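Home Counter & Display Trays Bottle Racks Baskets Warmers Clearance Contact

Milerero Counter Service Tray, beige, rectangular

Sold singly or in cartons of 24

We stock three serving trays and this is the one we reorder. I wouldn't read too much into that. A tray is a flat thing with an edge, and most of what gets written about them in supplier catalogs is padding. The Milerero leaflet calls this one "a new way to present food." It's a tray. It has rounded corners and a raised rim, it lies flat, and it's beige.

What we like about it

The rim is high enough to stop a sandwich half from sliding off when you turn too fast, and low enough that you can still get your fingers under the food. The corners wipe clean in one pass. Square corners collect crumbs and mayonnaise, and anyone who has scrubbed a stack of them at closing time will know what I mean.

The color was a harder sell. Ottmar Hellwig, who does our buying, wanted the white. I thought white would look gray by December, and after using both in our own sample kitchen I still think so. Beige hides tea stains. It does nothing for pale bread, so if you sell a lot of egg on white you may want a paper liner or a darker tray altogether. Red and green fillings look fine on it.

What we don't

They cling when stacked damp. Milerero says they don't. Dry them, or leave them on edge in a rack overnight.

The leaflet also claims the tray is good for 500 wash cycles. We haven't run one through 500 washes and I doubt the person who wrote the leaflet has either. Ours still look decent, with some scuffing on the underside. We'd call that normal. Don't put them on the grill or lean them against it.

It also isn't a display tray, whatever the box says. One sandwich in the middle looks lonely on it. Use it to hand food over the counter, and let a basket or a tiered stand do the showing off.

Goes with

Sallitura two-tier bottle rack, clear acrylic. Keeps the back row visible above the front row, and that's all a rack needs to do. Scratches if you clean it with the rough side of the sponge. The "premium" version has a logo on it and costs more. Skip it.

Falcão round wicker basket, reddish brown, shallow, thick braided rim. Good for rolls or wrapped snacks. Shake it out daily, and don't put anything greasy in it without a cloth.

Dimisell tray liners, pack of 100. Plain paper. Fine.

Ordering

Single trays ship with whatever else you've ordered. Full cartons go out separately and usually take 3 working days. If one arrives with a chipped rim, send a photo to Anatole Fleury on the returns desk and keep the tray until you hear back. We don't take back used trays on the grounds that beige turned out to be the wrong color. Buy one first and try it under your own lights. 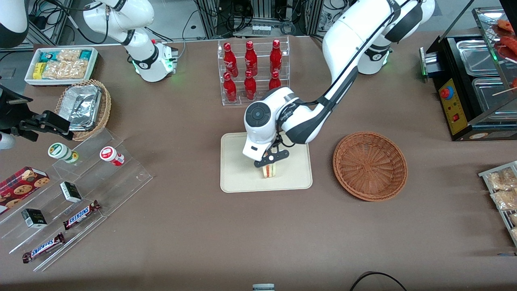 Beige counter tray with a triangular sandwich, shown with the clear two-tier bottle rack and round wicker basket.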